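Why Is the Top Floor Always So Hot? My Attic Heat Project
Elikem Annan, Building Science elective, final report

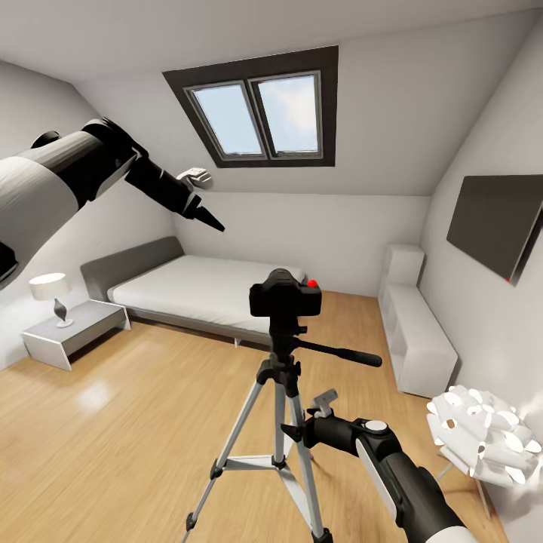
I picked attic heat for my project because I have lived under a roof for two years now and I wanted to know why my room turns into an oven every afternoon while my roommate Efua Tetteh, one floor down, wears a sweater. Our teacher, Mr. Shojaei, said the question was fine as long as I measured something and didn't just complain for ten pages. So I measured! The kind of room I mean is a small attic bedroom with sloped ceilings, where the roof is basically sitting on your shoulders and the sun has very little to get through before it reaches your bed.

My plan was simple. I borrowed two cheap thermometers from Iddrisu Agyeman and put one in my room and one in Efua's, both on a shelf at the same height, both away from the window. Then I wrote down the numbers at 7 in the morning and again at 5 in the afternoon for 15 days in September. (I missed one morning reading. I left that line blank in the table and didn't guess.)

Mornings were boring. The two rooms were nearly the same, and on a couple of days mine was even a bit cooler, which I did not expect at all. Afternoons were another story. On sunny days my room was always warmer than hers, and the worst gap was 15 degrees Fahrenheit. On cloudy days the gap shrank a lot, and during the one really rainy stretch it almost went away. That made me think the sun on the roof matters more than warm air rising through the house, although I had been telling everyone it was the warm air — so I had to rewrite my whole introduction.

For the second part I tried to change something. Ekow Opoku had a leftover roll of reflective shade material, and we taped it over my skylight on the inside for 7 days. It helped a little, but less than I hoped. When I asked Mr. Shojaei about it, he explained that shade on the inside stops the light after it has already come through the glass, so a good part of the heat is in the room by then. An outside shade would be a better test, but I'm not allowed on the roof and I didn't feel like arguing with the landlord.

There are problems with my data and I know it. Efua opens her window and I forget to open mine. Her room faces north. I also cooked on some evenings and she didn't, but that was after the 5 o'clock reading, so I think it's okay. And two rooms in one house can't tell you much about other houses.

If I did this again I would start in July, add a third thermometer up against the ceiling, and get somebody to write down the cloud cover at noon. I spent less than 5 dollars, all of it on tape and batteries. The full table of readings is on the next page, and Iddrisu has his thermometers back.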